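Minutes of the site operations meeting, Dolgate pumping station
Date: 25/05/2022
Present: Anitha Unnithan (chair), Narayanan Devadiga, Fanni Simon, Ajith Chacko
Apologies: Jayanthi Achari
Minutes taken by: Fanni Simon

1. Previous minutes
Accepted with one correction. In item 4 the valve was on the north line and it was written as the south line.

2. Pipeline inspection
Narayanan reported that the internal inspection of the north line is finished. The contractor Varghese found nine places with loss of wall thickness. Six of them are near the river crossing and must be looked at first. Ajith asked if the pressure can stay the same until the repair. Narayanan answered that he would prefer to lower it - the meeting agreed.
Action: Narayanan to send the new pressure limit to the control room.

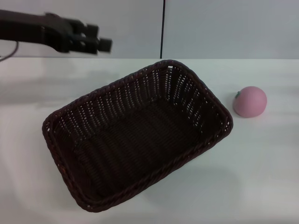
Arm and gripper over the white table, with basket.

3. Storage tank 2
The cleaning of the tank was planned for this month but the permit has not arrived. Anitha will call the permit office again. If there is no answer the work moves to June, and the Ranusura delivery has to go to tank 1. Ajith reminded us that tank 1 has only space for roughly 1,000 barrels at the moment.
Action: Anitha, Ajith.

4. Leak detection software
The trial of Zevus continues. There were too many alarms in the night shift, most of them when a pump was started. Fanni has asked the supplier to change the delay setting. Ajith would like to keep the old system running beside it until the end of the trial. Agreed. 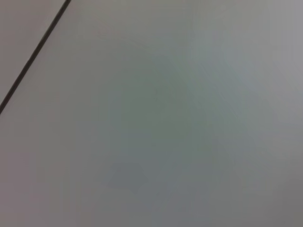 Light gray surface with dark line, close up.

5. Spare parts
The pump seals were ordered, 100 pieces. Jayanthi wrote before the meeting that the store has no dry shelf for them. Narayanan offers the cabinet in the workshop.

6. Other matters
The gate on the east road does not close well. Ajith will speak with the guard company.

Next meeting in June, the day will be sent by e-mail.

Comments (3)

Jayanthi Achari
Thank you for the minutes. The cabinet is fine for me, but please leave the key in the store.

Narayanan Devadiga
Item 2: the new limit was sent to the control room this morning.

Ajith Chacko
Can we put the gate in the action list also? Otherwise I will forget it.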